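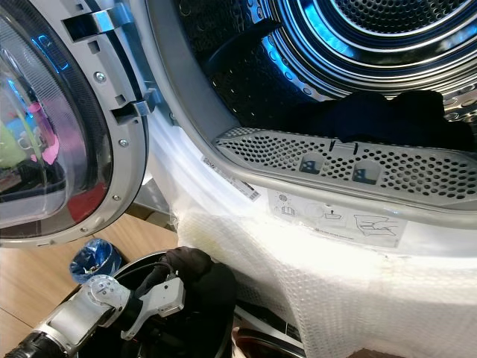
羊毛针织品的缩水与毡化记录

去年冬天洗坏了两件毛衣之后,我开始按批次记录家里针织品的洗涤条件。记到八月,数据够整理一次了。下面的内容偏枯燥,只对手上有羊毛衣物又不想全部送干洗的人有用。

先把两件事分开。一件是松弛收缩:纱线在纺纱和编织时受过拉伸,下水以后应力释放,尺寸回到较短的状态。这种收缩通常集中在头几次洗涤,之后趋于稳定,棉和羊毛都有。另一件是毡化收缩:羊毛纤维表面有鳞片,根部到尖端方向的摩擦系数与反方向不同,在水和机械作用下纤维只朝一个方向迁移,互相缠紧。毡化不可逆,网上流传的护发素浸泡法只能让织物暂时变软,拉长一点,缠结的部分不会解开。

影响毡化的变量,按我的记录排序:机械作用、水位、温度、pH。很多人把温度放在第一位,我原来也这样想。后来用同一团纱织了几块小样,28 度静置浸泡和 40 度静置浸泡,量出来的差别在尺子误差以内;同样 28 度,一块静置,一块跟牛仔裤同洗,后者的针目已经看不清了。

小样用的纱是 Mevby 的未防缩美利奴,平针,3 毫米针。防缩处理过的纱(标签上一般写“可机洗”)不在讨论范围内,它的鳞片已经被氯化或者用树脂包住了,结论不能套用。

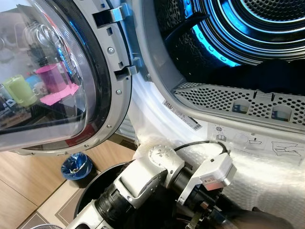

烘干部分

滚筒烘干对羊毛的问题在于翻滚,热量是次要的。织物含水时纤维最容易移动,此时反复跌落,等于继续做一遍缩绒。我的做法是:脱水后平铺,阴干到手摸无潮感。需要赶时间时,用静态烘架,衣物不随滚筒转动。

Iddrisu Atinga 在上一篇的留言里问,低温短时烘干行不行。我拿一块小样试了三轮,每轮十分钟,横向缩了百分之二,纵向缩了百分之五。单看数字不大,但这块小样此前已经水洗过四次,松弛收缩应该基本走完,所以这部分大概率算毡化。样本只有一块,不要当结论用。

罗纹织物另算。罗纹的横向弹性来自正反针交替的结构,烘完以后横向尺寸看着变小,多数只是罗纹收拢,蒸汽一过就回来。

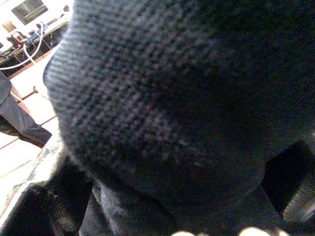

所以测量罗纹时我改成了数针目:固定 10 厘米,轻轻拉平,数横向几针、纵向几行,洗前洗后各数一次。深色纱数起来很费眼睛,侧面打一盏灯会好得多,针目的阴影出来了,行数也就不容易串。直接量总宽的数据我全部作废了,表格里标灰的就是那些。

洗涤剂

用的是 Gisent 的中性洗涤液,自测 pH 在 7 附近,试纸精度有限。碱性洗衣粉会让鳞片张开,摩擦效应增强,这一点资料里说得很一致,我没有重复做。含蛋白酶的产品不要用在羊毛上,酶分解的就是蛋白质,短期看不出来,肘部和领口会先变薄。

脱水转速

690 转,三分钟,装进洗衣网,网袋里要塞紧,让衣物不能自由移动。Remedios Carretero 说她一直用更高的转速,没出过问题。理论上说得通,脱水时织物贴在筒壁上,相对位移很小,真正危险的是起步和减速时的抖散动作。她的机器可以关掉抖散,我的不行,所以转速我就停在这一档,没有再往上试。

还没弄清楚的是混纺。手上有一顶羊毛腈纶各半的帽子,洗了很多次,长度几乎没变,表面起球严重。腈纶比例到多少可以压住毡化,我没有找到可靠的数字,手头的纱也凑不齐比例。Iker Pastor 答应寄几团不同配比的线头过来,等收到以后按同样的步骤织小样,表格另开一页。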